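Rebane Robotics Club, Romolcombe: frequently asked questions

Last updated April 5, 2020
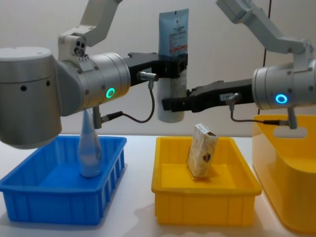
Ona Navickas wrote in to ask whether her son could join in the spring term having never programmed anything, and whether he would be behind the others. He can, and he would be for a few weeks. Most of the questions on this page come from letters like hers, and we add to it when the same thing has been asked more than once.

General

What is the club?
An after-school and evening club for people aged 13 to 18 who want to work with robots. We share the ground floor of the old Rebane works in Romolcombe with a pottery class and a model railway society. There are 42 members on the list at present.

Do I have to go to a particular school?
No. Members come from all three schools in Romolcombe and a few travel in from Drunberg. If you are taught at home you are welcome too.

Do I need to know how to program?
No. New members start with a short course in Python, done in pairs on club laptops. If you already know some Python, tell Deividas Grigaitė and he will give you a small task to try. If you manage it you can skip the course.

Is it the kind of club where robots fight?
No. We have been asked this a lot. There is a group in Drunberg that does combat robots and we can pass on their details.

What does a normal session look like?
Doors open at 4.30 and we start at 4.45. The first ten minutes are for saying who is using which bench. After that people work in their teams until 6.30, then there is a quarter of an hour for putting things back. Older members on the competition team often stay until 8.

Can parents stay and watch?
In your first session, yes. After that we prefer that you don't, as there is not much room to stand outside the marked area.

The sorting project

What is the main project this year?
Two-arm sorting. The arms have to pick up ordinary household packaging, pass an item from one gripper to the other where needed, and put it down in the right container. Tubes, bottles and small boxes are the main types.

Why household packaging?
It is what the competition uses. It is also cheap and members can bring it from home. Please rinse it first. Bottles and tubes that still have something in them are allowed in practice if the cap is tight, and we would like you to write that on the list by the door so that whoever uses it next knows it is heavier.

What is the hardest part?
The handover. Both grippers have to hold the item for a moment and then one has to let go. If the first lets go early the item drops, and if it lets go late the two arms pull against each other. Squeeze tubes are worse than boxes because they change shape when you grip them. The team has been through several ways of deciding when to release, and the current one waits for the second gripper to report that it has closed on something before the first one opens.

Why not just put everything down with the same arm that picked it up?
For some items you can, and our program does. The handover is used when the container is out of easy reach, or when the item needs to be turned and the first gripper is in a bad position to do it. Judges also give marks for it.

How does the robot know what it is holding?
At the moment it looks before it picks up. Members take pictures of each item in lots of positions and label them, and the program learns from those. The set for this year had 600 pictures by December. If an item is not one the program has seen, it should be left alone, though in practice it is often picked up and called a box.

Do the colours of the trays matter?
In the competition, yes. The rules say which type of item belongs with which colour, and this is only told to teams on the day. For practice we swap them about so that the program does not get used to one arrangement. Please don't assume that yesterday's order is today's.

Can I bring in an item I think the robot will fail on?
Yes, please. Put it on the shelf marked "awkward". Nothing made of glass, nothing sharp, and no food.

What are the coloured lights on the joints for?
Members ask this in their first week. Each team writes down what its own settings mean on the card at the bench, and you should read the card before you touch anything. Don't go by what you remember from another bench.

The competition

Which competition do you enter?
The Rirnudness Challenge, in the junior two-arm class. It is held over one day in Drunberg. We have entered 2 times and finished sixth and then fourth.

How is it scored?
There are 600 points available. Half are for items placed correctly, a third for clean handovers, and the rest for the logbook and the talk with the judges. A dropped item loses points but you may carry on. Touching the robot during a run ends that run.

Will it go ahead this year?
The organisers have put it off and have not given a new date. The rules for this year will stand when it is held, so work done now still counts. We will write to the competition team as soon as we hear.

Is the club meeting at the moment?
Not in person. The building is closed. The Python course is carrying on by video call at the usual time, and the competition team is working on the simulator and the logbook. You will need a computer at home – if you don't have one, ask Edgars Liepiņa, who has eight club laptops to lend out.

How is the competition team chosen?
There are six places. You need to have finished the Python course, passed the bench test and come to most sessions in the autumn term. If more than six people want to do it, Sekar Subramaniam and Edgars decide after talking to everyone. Those who don't get a place can still work on the project, and last year two of them ended up going as reserves.

What goes in the logbook?
What you tried, what happened, and what you changed. Photos are fine but the judges want writing too. Failed runs have to go in. We lost marks the first year because ours had only good days in it.

Can I see an old logbook?
Yes, both are in the filing cabinet, and we can send scans while the building is closed. Please don't copy from them, as the judges are the same people each year.

Safety

Are the arms dangerous?
They can pinch and they can knock things over. They are set to run slowly and they stop if they meet more resistance than they expect, but you should not depend on that. The rules are:

Nobody reaches over the table while the arms are powered.
One person has a hand on the stop button during every run and does nothing else.
Long hair is tied back. Scarves, lanyards and loose sleeves come off.
Only people who have passed the bench test may start a program.
If a cable looks pulled or caught, press stop and tell an adult.

What is the bench test?
Ten minutes with Tarmo Kuusk. He asks you to power up, move one arm by hand, run a short program and stop it halfway. He will also do something wrong on purpose and wait to see if you say so. You can take it as many times as you like.

Has anyone been hurt?
We have had one pinched finger, which needed a plaster. It is in the accident book, which any parent may ask to see.

What about the cables?
The thin cables to the grippers are the part that breaks most often. They need enough slack for the wrist to turn all the way, but too much and they catch on the trays. Look at them before each run. If you have to unplug one, hold the connector and not the cable.

Joining

How much does it cost?
£35 a term, which covers everything except travel to the competition. There are four reduced places each term. You don't have to give a reason for asking for one and only Edgars will know.

Is there a waiting list?
Yes for Year 9, no for the older groups.

When can I start?
At the beginning of any term. We can sometimes fit people in later if they are happy to do the first part of the course on their own.

What should I bring?
A notebook, a pen and something to drink with a lid on it. Drinks stay on the windowsill. You may bring your own laptop but the club can't be responsible for it.

Can I take equipment home?
Laptops and the small practice kits, yes, if you sign for them. The arms, grippers and trays stay at the club. Two trays went missing in the autumn, and if you have one in your garage we would like it back with no questions asked.

I am an adult. Can I help?
Yes, particularly if you can spare one evening every other week. You don't need to know about robots. We are short of people to sit with the new members during the course, and of drivers for competition day. You will need the usual checks, and Tarmo has the forms.

I have packaging to give you. Do you want it?
We have plenty of boxes. Squeeze tubes and clear plastic bottles are always useful, the clear ones especially, as the program still misses them on a white table more often than it should. Please hold on to them until the building is open.

My question isn't here.
Write to the club at the Rebane address or use the form on the contact page. Edgars answers most of them and it can take up to a week in term time.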